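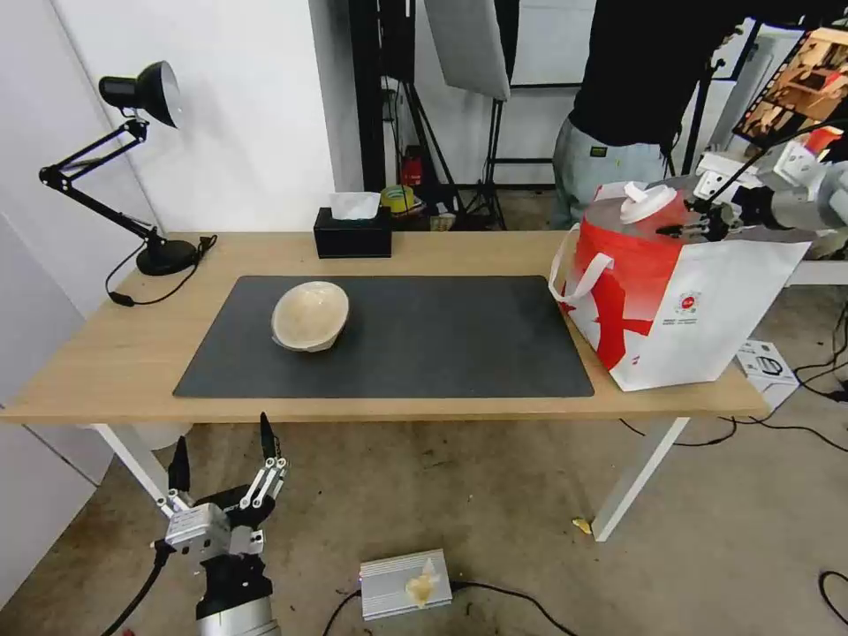 Hodgate Community Kitchen
Progress report to the Bashir Fund, second quarter

Spending and activity

We served 3,708 meals between April and the end of June, against a target for the quarter of 3,500. Most were eaten at the Saturday lunch and the two weekday suppers. The rest went out as take-home portions, mainly to households on the Rindico estate, where the bus service was cut in March.

The grant paid for the cook's hours, the gas and a second fridge. The fridge cost £541 including delivery, which was under budget, and we would like to move the difference to food costs if you agree. Rice and oil have both gone up in price and our dry goods line is now overspent.

Cookery course

The first course ran for six weeks with 20 places, all filled. Attendance dropped in the fourth week – half-term, mostly – and recovered after that. People asked for more on batch cooking and less on baking, so the autumn course has been changed to match.

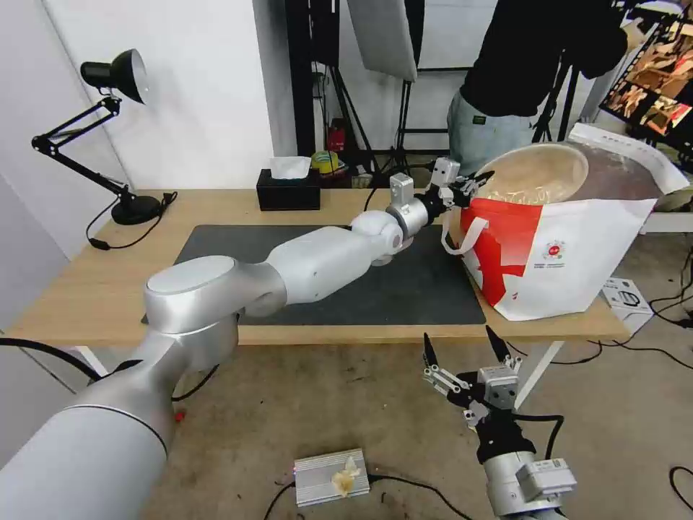 We also planned to print 1,000 recipe booklets by the end of June. These are late. The text is finished but the Punjabi translation came back with the measurements in cups, and we need grams throughout. The printer has kept the quoted price open for us until September.

Premises

The lease at Joseo House has been renewed for two years on the same rent. The extractor fan still needs replacing and the landlord has accepted that this is his cost. No date has been given for the work. Until it is done we are keeping frying off the menu.

Next quarter

Suppers will continue through August, with the Saturday lunch closed for two weeks while the floor is relaid. The autumn course opens for booking in early September. We will send the revised budget separately, with the fridge invoice and the meal sheets.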